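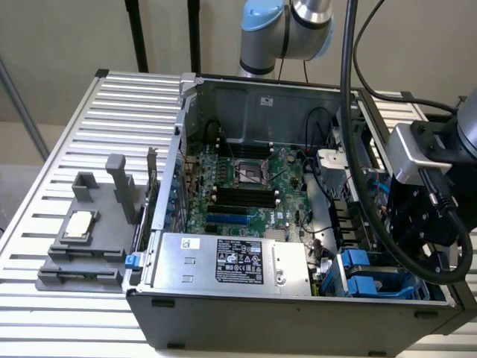 *Dell tower with side panel removed, CPU socket open.*

**Progress report, May: Kongkaew records digitization**
Prepared by Hae-won Baek for the Lidell Fund

**1. Work completed**

Scanning of the Iler district drainage records continued through the month. The bound survey books up to 1982 are finished, and 818 sheets were captured in this period. Foldout maps wider than the scanner bed were taken in two passes and joined afterward. Sheets with torn margins were set aside for repair before capture.

**2. Indexing**

Each sheet is indexed by parish, channel name and survey year. Chaiwat Saengthong checked a sample of the entries against the original ledgers and found 10 errors, all in channel names where the spelling changed between surveys. The older spelling is now kept in a separate field so that a search on either form returns the sheet.

**3. Storage and software**

Master files are saved as uncompressed TIFF, with a PDF copy for public access. The Clemitik catalog software was updated to version 2, which corrected the date sorting fault noted in the previous report. Checksums are run on every batch before it is moved to the archive server.

**4. Open items**

- Repair of torn sheets: paper stock ordered, not yet delivered.
- Rights statement for the contractor drawings: draft sent to the county office, reply pending.
- Public search page: layout approved, text still in review.

**5. Budget**

Spending is within the approved amount for the period. The unspent part of the travel line is requested for transfer to paper repair.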